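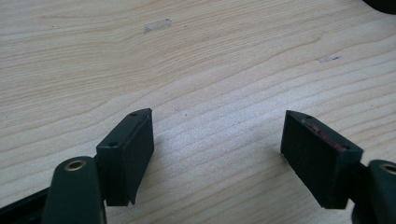

Zondesis opened its doors for an afternoon in December 2024, and the line for badges was out to the parking lot before the coffee was. Over 400 people signed up. The company makes gripping tools for robots, plus the hand-held versions that people use to teach them, and most visitors had never been inside the building, which used to be a tile warehouse. First stop for every group was the demo bench, a pale wood top with a fine wavy grain, and the hand-held gripper held open just over it, two dark finger blocks with flat pads on the inside faces and brass-colored bushings in the links behind. That was the tool everybody wanted to try. Most got to.

The deal was simple. You pick up the gripper, you squeeze, the fingers close on something, you put the something somewhere else. A camera rides along on the tool and records what the fingers do. Then the recording goes to the software people upstairs and eventually to a robot arm that has to do the same job without you.

"It's a pair of tongs with homework," said Lawal Edet, who ran the bench for most of the afternoon and was hoarse by the end of it. He has been with Zondesis since it had one room.

Visitors started with foam blocks. Then wooden pegs, then a folded dish towel, which was harder than it looked. A couple of kids from the middle school group were quicker at the towel than the grownups, and were told so, and went around telling everyone else. Teachers had to be reminded to give the tool back.

The towel gave trouble mainly because people grab it like a towel. Edet kept telling them to go in low, close slow, then lift. If you rush it the pads slide off the fold and you get a corner of it or nothing. Same mistake the arm makes, he said, and for the same reason, it learned from people who rush.

Second stop was the arm itself, model name Itach, behind a clear screen at the back of the hall. It was set up to move small parcels from one tray to another. It ran for 70 minutes with two stops, one for a parcel that landed on its edge and one because someone leaned on the stop button. The crowd clapped for both restarts.

The Itach model isn't for sale yet. Zondesis plans to place the first units with a parcel depot in Abu Hammour, where they would handle the light stuff, padded envelopes and small boxes, on the evening shift. Staff from the depot were on hand for the open day but mostly wanted to talk about envelopes. Specifically the shiny plastic kind, which bunch up. Zondesis says it is working on that. A new pad with a rougher face is in testing.

Elias Nassar heads the group that looks after the training recordings. His talk was upstairs, in a room with not enough chairs, and he gave it three times because the first two filled up. He said his team had collected 3730 usable recordings since September, all made by hand with the same kind of gripper the visitors had been playing with. A lot more got thrown out. Bad light, fumbles, somebody's sleeve over the lens.

"People ask how smart it is," Nassar said. "I'd say it's about as good as the people who showed it, on a day when they were paying attention."

He also got the question everyone was waiting for, which was about jobs. A woman near the door said her brother sorts parcels on nights and what was she suppose to tell him. Nassar said the depot plan does not cut any positions and that the people on the shift now would be the ones making the next round of recordings, paid at the same rate. She asked if that was in writing. He said it was in the agreement with the depot, and he would ask whether that page could be shared. She left him an email address. Several others then did too.

Other questions, in no order: how loud is it (not very), can it hurt you (the arm slows down when a person gets close, and the screen stays up anyway), what does it cost (no answer), can it fold laundry (no, and please stop asking, said a voice from the back that belonged to one of the engineers).

Downstairs the repair corner turned out to be a suprise favorite. Two technicians took a gripper apart and put it back together, over and over, and let people turn the screws. The finger pads wear out first, they said, and get swapped often. Links and bushings last a lot longer. One retired machinist stayed there through most of the afternoon and had opinions about the bushings, some of which were written down.

Fukura, which supplies molded parts to the company, had a table by the exit with sample pieces in trays and a bowl of mints. Its people were handing out leaflets on a paid trainee program, 11 places, starting in the spring. No degree needed, some shop class or similar helps. Applications can be handed in at the Zondesis front desk as well, in the Fukura box, not the mail tray.

Not everything went to plan. The elevator was out until mid-afternoon, so anyone who couldn't do the stairs missed the first talk — staff moved a screen down to the hall for the other two and that worked okay, though the sound dropped in and out. The second parking lot was full early and cars ended up along the service road. The company says it will use a shuttle next time.

There will be a next time, Edet confirmed, though no date yet. He wants two benches and more towels. Schools that would like a separate visit for a class should call the front desk and ask for the visits list, groups are kept small and need one adult along. Closed-toe shoes required on the shop floor. This was on the sign-up page but a good number of people missed it and had to look in from the doorway.

Lost and found from the day is at the desk too: one gray scarf, a child's lunch bag, reading glasses, a single car key.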